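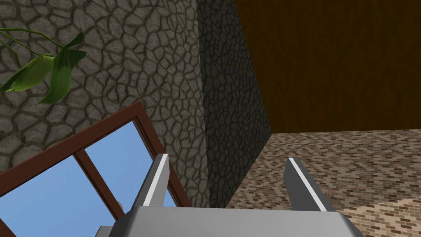 Monside Community Hall Association
Minutes of the general meeting held 2nd January in the supper room

The meeting opened with 30 members present. Apologies were received from the Clullcombe branch.

1. Minutes of the previous meeting
Taken as read and accepted, with one correction. The hall hire bond should read $80, not $60. Carried.

2. Accounts
The working account stands at $283 after payment of the power bill and the mower service. The insurance renewal is due in June and will be paid from the term deposit. Members asked that the Fairclough netball club be sent a reminder for its unpaid hire. Secretary to write.

3. Hire charges
It was moved that the hourly rate for local groups go up by $5 from the start of the new hire year. Some members felt this was hard on the playgroup. An amendment to leave the playgroup at the present rate was put and carried. The motion as amended was carried.

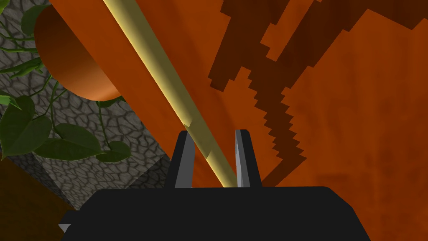
The new rates are to go up on the noticeboard and on the back of the booking form. Bookings already paid for will be honoured at the old rate.

4. Kitchen
The urn is still tripping the switch when the oven is on. Two quotes have been asked for and one received, from an electrician in Rondevbridge. Held over until the second quote comes in. In the meantime hirers are to be told to run one or the other.
The roller door on the servery has been greased and is moving better. Tea towels are going missing again.
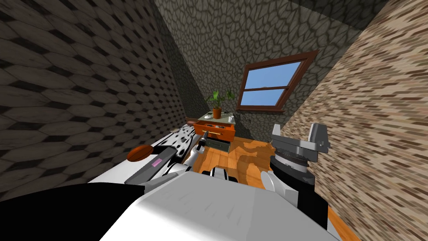
5. Car park and grounds
The shire has replied about the drain beside the Clullcombe road and will look at it when the grader is next out. Members were not satisfied with this and asked for a date. Secretary to write again.
The pepper tree near the tank needs a limb taken off. Agreed to get this done before the fete.

6. General business
The Fairclough dance group has asked to store two trestles under the stage. Agreed, at their own risk.
A key to the side door has not been returned. The lock will be changed if it is not handed in by the next meeting.

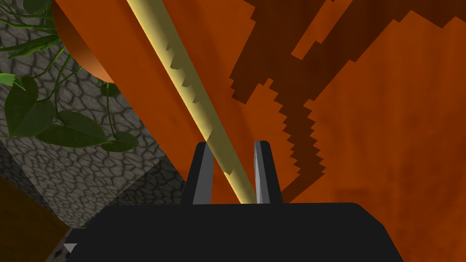

Rod and gripper, with the lower end of the rod between the two fingers.

The meeting closed and supper was served.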